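Home | Diary | Workshop notes | Archive | Contact

Diary: October, evening

Print this page | E-mail this page

Third day of drying trials in the back bedroom. Outside air was damp from breakfast onwards and the window stayed shut. Dehumidifier (the old Pirik) set to its middle speed, door closed, rack placed along the inner wall.

Method unchanged. Each item is weighed dry, weighed again after the spin, then hung and weighed every hour until it is within 5 g of the dry figure. The dark cotton top came out of the machine at 400 g against a dry weight of 320 g. Towels were left out of this load, as they upset the humidity reading for the first two hours and make the rest hard to compare.
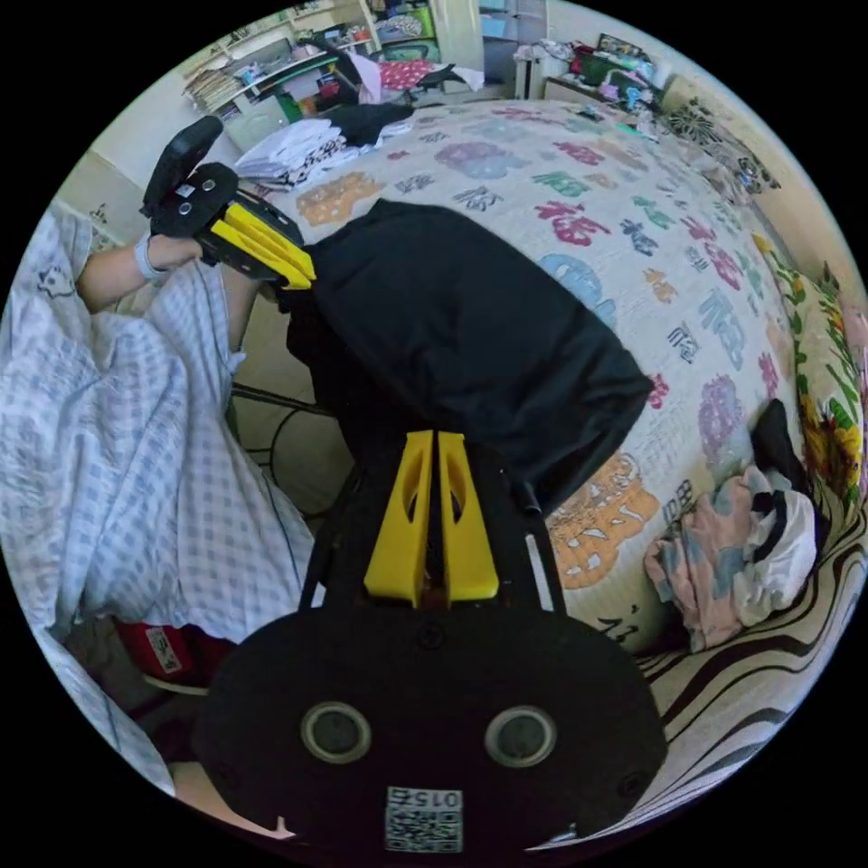 Spin speed matters more than I had allowed for. Abena Essien lent me her notes from last winter and her curves have the same shape as mine: a steep first stretch, then a long tail in which the seams and cuffs hold on to the last of the water. Folding an item double over the rail lengthens the tail. Hanging by the hem shortens it a little, though I have only two runs on that and would not rely on them.

Spacing next. I moved the hangers 20 mm further apart and lost one place on the rack. The gain was small. Will repeat with the fan on low before changing anything else.

The hygrometer from Oltico reads higher than the one in the hall when they stand together on the shelf. Salt test tonight in a sealed jar, both instruments, results in the morning. Until then all humidity figures in this week's table are marked provisional.

Meter reading taken at 9.40 pm. Rang Kofi about the spare drain hose; he has one but the bore is wrong. Supper late.

Previous entry | Next entry | Back to top

Comments (3)

Kobina Gbeho
Which setting on the spin? You give it for the first load and then drop it.

Ewurabena Bawa
My hall hygrometer did the same after a battery change. Leave it overnight before you do the salt test.

Yiğit Eren
Would like to see the towel figures anyway, even if they are messy.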